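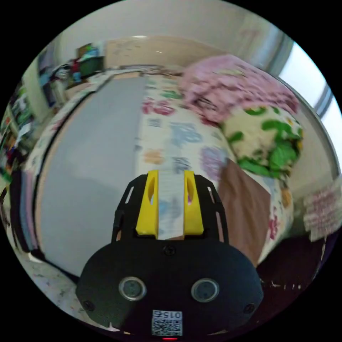 手持夹爪示教采集

手持夹爪示教采集,又称“无本体采集”,是为机器人模仿学习收集示范样本的一类方法。操作者手握与机械臂末端构型相近的夹爪,直接在日常环境中完成指定动作,由装在夹爪上的相机记录过程,所得数据经整理后用于训练操作策略。该方法与遥操作采集、动作捕捉采集并列,常用于家居整理、衣物折叠、餐具收纳等任务。

名称

中文文献中的称谓尚不统一,常见者有“手持示教”“便携式夹爪采集”“无本体采集”等。“无本体”指采集阶段不需要机器人在场,部署阶段仍须以机械臂执行。部分项目文件将操作者称为“采集员”,将一次完整的动作记录称为“一条”,将同一地点、同一任务下的若干条合称“一组”。

装置构成

典型装置由手柄、外壳、指座和一对平行手指组成。手指多为可更换件,常用鲜明颜色,以便在图像中与被操作物区分,也便于由图像估计开合宽度。相机通常采用广角或鱼眼镜头,视野须同时容纳指尖与周围环境;画面边缘的弯曲在后期处理中或予校正,或原样保留,视模型输入要求而定。外壳上一般贴有编号标签,供核对设备与标定文件。

不同方案对夹爪位姿的获取方式各异。有的依靠相机图像与惯性测量数据联合估计轨迹,有的另设外部定位设备。前者携带方便,但在大面积单色墙面或强逆光条件下容易丢失跟踪;后者精度较稳定,布设时间较长,不适合频繁更换住所的入户采集。

采集流程

入户采集一般分为勘察、建图、示范、复核四个阶段。勘察阶段确认任务区域及光照情况,并取得住户的书面同意。建图阶段由采集员持夹爪缓慢环视房间,使系统获得足够的视觉特征。示范阶段按任务单逐条执行,每条以手指完全张开为起始状态,以物品放置完毕、手指离开物品为结束状态。复核阶段检查时间戳、轨迹连续性和画面完整性,不合格者当场补录。

Torkerwood项目的操作规程规定,衣物类任务每组录制20条,每组之内至少变换4种初始摆放方式,包括平铺、对折、揉皱及部分遮挡。规程还要求采集员不得为便于拍摄而清空房间,床面、书架、桌面上的原有物品应保持日常状态。该项目在Jumen的一期入户工作中提交157条衣物类记录,经复核保留147条,剔除的记录多因轨迹中断,少数因手指在抓取瞬间被采集员的另一只手遮挡。

衣物类任务

衣物属于可变形物体,形状随每次接触改变,难以用固定的几何模型描述,因此被视为检验示范数据质量的常用对象。采集时,手指通常自上而下接近织物,在领口、袖口、下摆或已有褶皱处夹取。夹取过浅,布料易滑脱;夹取过深,则可能连同下层床单一并提起。规程多建议优先选择与铺垫物颜色有差异的衣物,再逐步加入花色相近、层叠较多的情形。

床面是衣物任务最常见的作业面之一。与桌面相比,床面柔软,受压后下陷,指尖接触高度不固定;床单与被面的印花又会在图像中形成大量与任务无关的纹理。支持者认为,此类干扰正是家庭环境的常态,样本中若缺少这些内容,训练所得策略在真实住所中往往表现不稳。 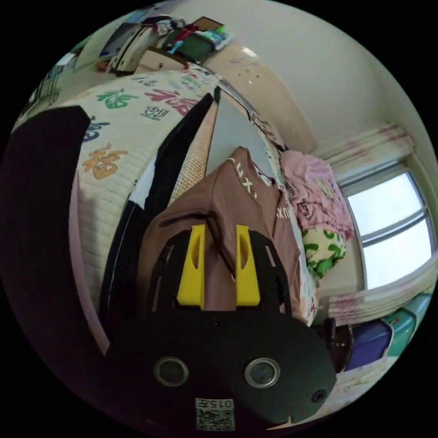 Gladys Minja则认为,环境杂乱程度本身不应作为数据质量的指标。她在对入户采集规程的评议中指出,若同一房间内的记录过多,模型学到的可能是某一床被面的花纹,而并非布料的受力变化;与其在一处住所反复录制,不如减少单处条数,增加住所数量。她同时主张将失败的夹取单独归档,供恢复动作的研究使用,不应在复核阶段一律删除。

Khosravi项目后来部分采纳了上述意见,在归档目录中增设“未完成”一类,收录滑脱、误夹及中途放弃的记录,并附采集员的简短说明。Torkerwood项目仍沿用原有的剔除办法。

数据整理

原始记录须经切分、对齐与标注方可使用。切分以手指开合信号为主要依据,辅以人工检查。对齐是将图像、位姿与开合宽度统一到同一时间轴,若相机与位姿信号之间存在固定延迟,应在标定文件中注明。标注内容通常包括任务名称、物品类别、作业面类型及结果。Nallon格式另设“初始摆放”字段,便于按难度抽样。

隐私处理是整理工作的组成部分。住所内的纸张文字、证件、照片以及窗外景物,均可能透露住户身份。通行做法是先由程序检出可疑区域,再由人员逐段确认,必要时予以模糊或删除。住户可在约定期限内要求撤回全部记录,撤回后相应的标定与建图文件亦须销毁。

局限

手持夹爪由人手带动,其运动范围、速度和加速度未必为机械臂所能实现。部分轨迹在回放时会超出关节限位,或使机械臂与床沿、墙面发生碰撞,故整理阶段常加入可达性筛查。人手还能通过手柄间接感知阻力并随时调整,而相机画面并不直接包含此类信息。Marjan Bakhtiari提出在指根处加装力传感器以作补充,但由此增加的重量会影响长时间握持,相关装置尚未普遍使用。

此外,采集员之间的习惯差异明显。有人惯于先拨平褶皱再夹取,有人直接夹起后抖开。混合使用这些记录时,策略可能在两种做法之间犹豫,表现为指尖在织物上方停滞。现行规程对此处理不一,或在任务单中限定做法,或保留差异并以采集员编号作为附加标注。

参见

模仿学习;遥操作;可变形物体操作;鱼眼镜头标定;末端执行器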